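Marble countertop etched by lemon juice, do I have to live with it?

Posted in Kitchen & Bath, August 14, 2018

We moved into a house in Jelton with a marble-topped cabinet that the previous owners were very proud of. It was in the listing twice. I have now owned it for 3 months and there are dull spots all over the left end, where I cut limes and generally behave like a person with a kitchen. They don't wipe off. I've tried dish soap, then more dish soap, then a spray from the hardware store that smelled like a swimming pool and made one of them bigger.

My sister says it's "patina." My sister has laminate.

Is there any way to get these out myself, or is this a call-somebody situation? The one quote I've had was from Rurnstead Stone Care, and it was enough that I asked the man to repeat it.

limes_and_regret

Bakari Kioko

First, put down the spray. If it smelled like a pool it was probably bleach or something friendly with bleach, and marble doesn't want to meet it. Same goes for vinegar, bathroom cleaner and anything with a lemon on the label.

What you have are etches. A stain is something that soaked in and left a color. An etch is where acid ate a little of the polish, so there's no dirt to remove, and you could scrub until March without changing a thing. To tell them apart, get down low and look across the surface toward a window. If the spot is dull but the same color as the rest, it's an etch.

For light ones, buy marble polishing powder. Wet the spot, sprinkle on a little powder, rub with a damp cloth in small circles for a few minutes, rinse, dry. Do it in a corner first, preferably one that lives under the toaster. If you can feel the spot with a fingernail, powder won't do it, and you're into sanding pads and then into the man from Rurnstead.
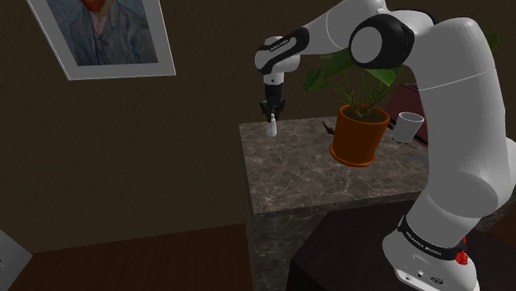 limes_and_regret came back to ask whether sealing it afterward would stop this from happening again, and if so why the previous owners hadn't bothered.

They may well have. Sealer slows down stains. It does nothing much for etching, a fact the stores keep in very small print. Oil and wine take longer to soak in, and the lime goes right on eating. Seal it anyway, then get a big cutting board and use it as though somebody were watching. I have 7 etches on mine and I can tell you which dinner party each one came from.

Also ask for honed next time, if there's a next time. It's already dull, so it has less to lose.

olla_podrida66

baking soda paste, leave it overnight under plastic wrap. worked great for my mother in law on a coffee ring

Gallardo_G

The baking soda thing is a poultice and it's for stains. Coffee ring, yes. Lime, no.

I'd add one thing to what Bakari wrote: don't let anyone talk you into a buffing wheel on a drill. I did the whole top of an island that way in one afternoon, and I now own a very shiny dip. Water collects in it. The cat drinks there.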